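Cillanico group notebook, peace and security desk
December, entry begun 9:40

Continuing from the last page. I still owe Halima the comparison of the two mediation rounds, so I write here what I have and what I have not.

The Plemumberg talks. I finished coding the closing statements of both delegations. In the first round the word "ceasefire" is used by both sides, but they do not mean the same thing. The northern delegation means stopping all movement of troops. The coast delegation means only stopping fire, with supply convoys free to pass. In our coding sheet both went to category 4, and I think this is wrong. I made a new category, 4b, and moved 14 passages into it. Please do not merge them back before we talk.

Georges asked if the difference comes from the translation. I checked the two statements which we have in the original. In one the difference is clearly there. In the other the verb can be read both ways and I left a mark in the margin.
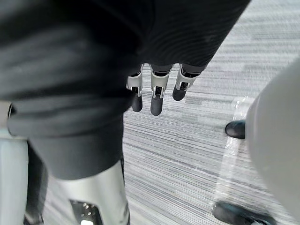
Dark fabric and the hand below the hem.

Monitoring mission. The draft mandate gives 35 observers for the whole border line. Howard's note says the earlier mission had 50 and could not cover the river crossings at night. I do not find the source for the night part. The number 50 is in the annex, the night problem is not. Howard, if it was from an interview, please write the interview code next to it, otherwise I must take it out from the brief.

I also tried to see who the observers would report to. Article 6 says the joint commission. Article 11 says the regional envoy "as appropriate". Both can be true, but then somebody must decide which reports go where, and the text gives this to no one. In the Toivonen agreement it was the same gap and it took them a long time to repair it with a side letter. I would put this in the brief as the first point, before the number of observers.

11:15. Call with Jad. He was reading the budget part. The total for the first year is given as 2,070 in the table, with no unit. He believes it is thousands. I believe so too, but the table on the next page is in full amounts, so we cannot be sure. He will write to the secretariat. Until the answer comes, no total in the brief.

Jad does not agree with my 4b. His argument: if we split "ceasefire" we should split "withdrawal" also, and then the second round must be coded again from the start. It is a fair argument. I would still keep 4b and put a note that "withdrawal" was not checked for the same problem. To be decided with Halima.

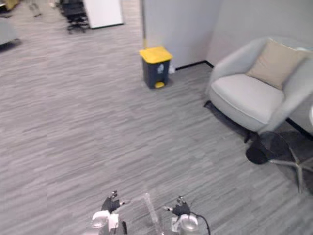

Mio Hattori

Afternoon. Went through the press communiqués from the visit of the defense ministers to Tanetti. They are short and say little. What is useful:

The order of the names changed between the morning and the evening version. In the morning the host is first, in the evening the envoy is first. Maybe it is only protocol. I noted it.

"Joint patrols" is in the morning text. In the evening it is "coordinated patrols". This one I think is important. Coordinated patrols can be two separate patrols with a radio channel between them, and the coast delegation has asked for this from the beginning.

There is no mention of the port. Both ministers spoke of the port the month before, so I expected at least one line.

I made a mistake yesterday in the file of the second round: I used the older version of the closing statement, the one without the paragraph on prisoners. Corrected now. The counts for categories 7 and 8 changed a little, the others are the same. The old file is kept in the folder "superseded", do not use it.

Open:
- source for the night crossings (Howard)
- unit in the budget table (Jad)
- 4b, keep or not (Halima, me)
- second reading of the ambiguous verb, Georges offered to ask a colleague who grew up with the language
- evening communiqué, find out if a signed copy exists

16:50. Georges came back about the verb. His colleague also reads it both ways. The mark stays in the margin.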